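Sorting Loose Hardware Without Losing Your Sunday

I love a good fastener sort! Every shop has that one coffee can where spare parts go to disappear, and mine was a Skoltent tub that had swallowed 457 pieces by the time I tipped it out. Start with a hard, flat surface and good light, and only pour out a handful at a time. 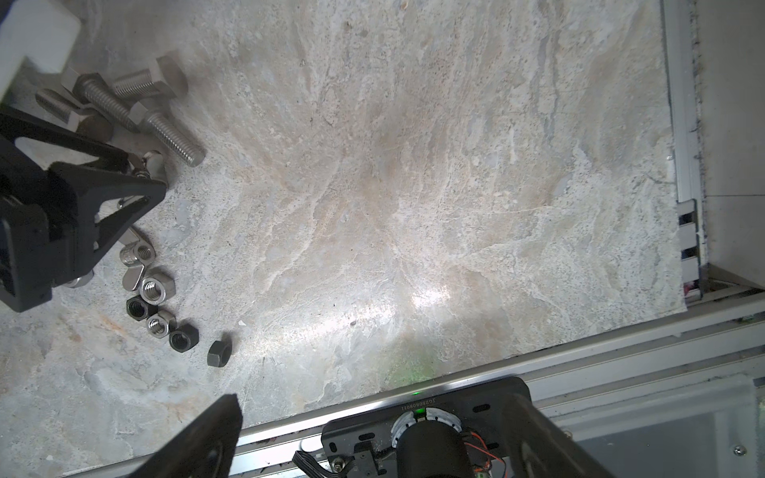 Bolts go in one pile and nuts in another before you even think about sizes. It feels slow for the first 2 minutes and then you fly. A pale stone surface is great for this – black hex nuts jump right out against the gray, and the silver ones are easy enough to pick up if you lay them flat with the hole facing up. Keep wing nuts to themselves, they snag on everything.

Next, thread one nut onto a bolt by hand to check the match. If it binds after a turn, back it off and try another. Never force it! 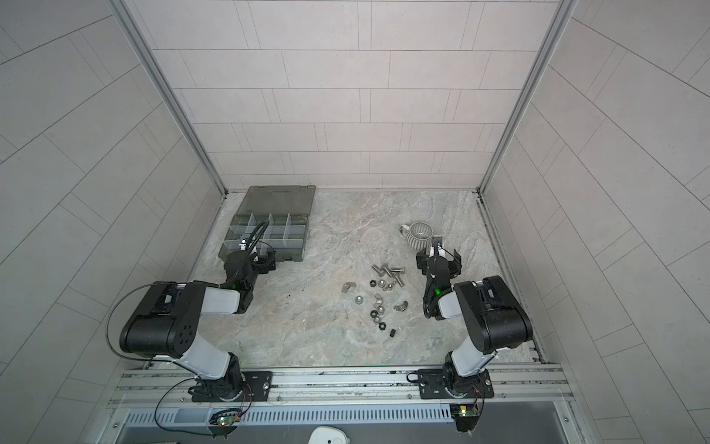 Clunham, April

A compartment box with a hinged lid is my favorite home for the sorted stuff. Open the lid all the way back so both hands are free, and fill the small sections first. I put the sizes I grab most in the front row – so handy – and label the lid with masking tape. Anything over 100 of one size gets its own jar.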